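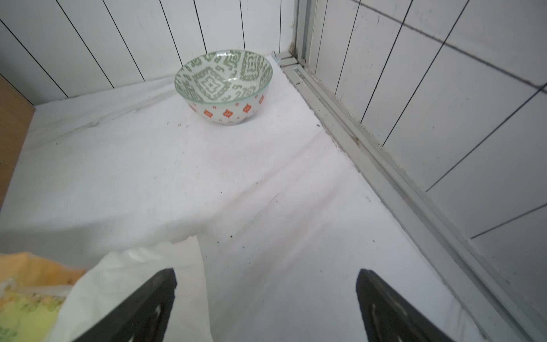 A bowl with green diamonds and zigzags inside and orange-red shapes outside.

Why Doesn't the Pattern Wash Off?

A pattern on a bowl has a hard life. It gets soup poured on it, it gets scraped with spoons, and then somebody scrubs it. Felt-tip on your arm would give up by Tuesday. So how does a pattern on pottery hang on?

A ceramic bowl starts as clay, which is a polite word for very useful mud. The mud is shaped, dried and baked in an oven called a kiln. Your oven at home might manage 200 degrees Celsius, enough for a pizza. A kiln can go past 947 and keep climbing, and it makes terrible pizza.

Next comes glaze. It goes on as a runny, chalky coat, and in the kiln it melts into a thin skin of glass. Some patterns are painted under the glaze, so your spoon never touches them. Others go on top and are baked again until they stick. Those can wear away after years of scrubbing, so go easy.

Look for the little ring at the bottom of a bowl. Potters call it the foot. It often has no glaze, so the bowl won't glue itself to the kiln shelf.

Try it: turn over an empty bowl at home and feel its foot. Is it rougher than the sides? Please check that it's empty first.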